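The last fold before supper

My grandmother folded laundry on the kitchen table, never on the bed, and for most of my life I put this down to her bad back. It took an afternoon in May with Gertraud Moser, who has been teaching people to look after their clothes for longer than she cares to say, to show me that my grandmother simply knew what she was doing. A bed gives. A table lets you press a crease flat with the side of your hand, and once you have felt the difference it is very hard to go back to the duvet.

Gertraud gives her classes under the name Hilleo, two hours at a time, and the first thing she asks is that you bring whatever is sitting in the basket at home. People are shy about this. They bring their best shirts, freshly ironed, and she sends them back to the car for the real ones. "I want the T-shirt you slept in," she told me — and, reader, I had brought it.

The T-shirt is where everybody goes wrong, she believes, and usually in the first few seconds. We pick it up by the shoulders, give it a hopeful shake and start folding in mid-air. Gertraud wants it down on the wood first, spread right out, sleeves and all, with the big wrinkles smoothed from the collar towards the hem. Knitted cloth wanders if you hurry it. A piqué knit, the dimply sort that polo shirts are made of, is a little better behaved, but it will still roll itself into a fat ridge if you pull from one side only.

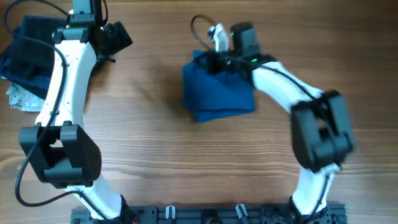
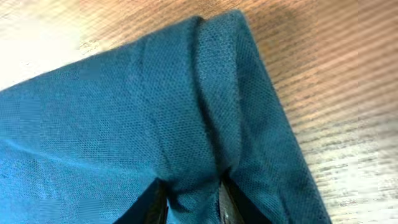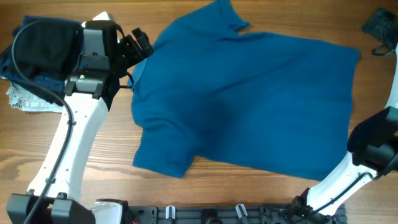
Wood, cloth and a little room to work. In the last picture, a teal-blue T-shirt lies spread out with folded clothes stacked at the upper left.

From there it goes quickly. Sides to the middle, sleeves laid back along themselves, then the hem up to meet the collar and over once more. If the bundle bunches, open it out and begin again; Gertraud does this herself without the least embarrassment, several times in an afternoon.

Her old pupil Orsolya Halász folds everything in thirds and stands it upright in the drawer like records in a shop. Gertraud prefers a stack, heavy things at the bottom, and the two of them have been arguing about it happily for years. I tried both at home. My drawers are shallow, so the stack won, though I do keep the jeans separate now after one avalanche too many.

I have cleared the fruit bowl off our own table and the basket goes there straight from the line, while the kettle boils. Twenty minutes does a week's worth for the two of us, and then we can lay the table for supper.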